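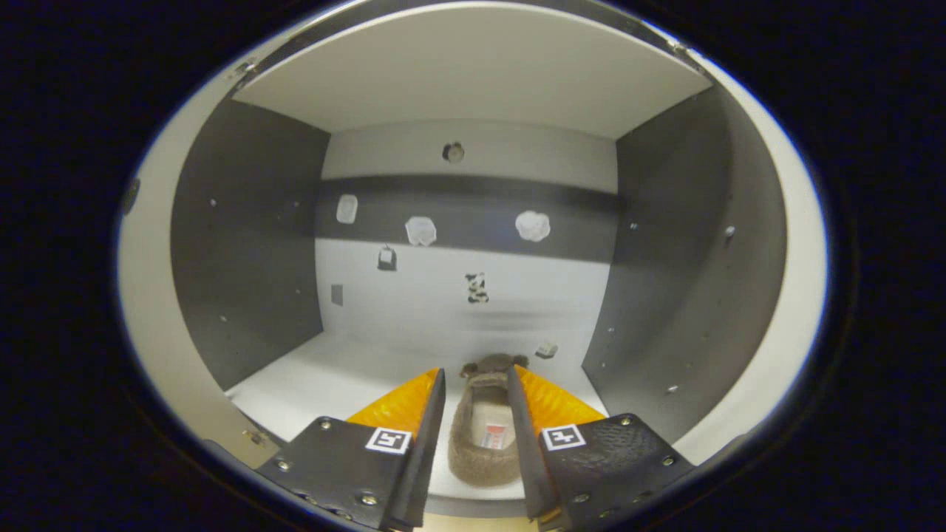 Zekitz is looking for adults who play videogames at home and would like to take part in a study about playing habits and mood. We want to know how people feel before and after an evening with a game, and if the kind of game makes a difference. The study is done in ordinary comfort, so a brown fuzzy slipper is quite suitable clothing for it, and no visit to our office in Allthorpe is required.

Who can join: you are 18 or older, you play on 3 or more evenings in a usual week, and you read English without difficulty. Shooting games, sport, puzzles, farming – all kinds are welcome. You do not need to be a good player.

What you will do: for 5 weeks you fill in a short diary each time you play. At the end there is one telephone talk of up to 70 minutes, in which we ask also about your opinion on violence in games and how newspapers write about it.

Each person who completes the diary and the talk receives 320 dollars. You may stop at any moment. Your answers are kept without your name.

To apply, write to Arsen Dmytriv at Zekitz, 5 Morris Street, Allthorpe. Please mention which games you play now and at what hours we can call you. The diaries begin in November.

Posted 2026-03-20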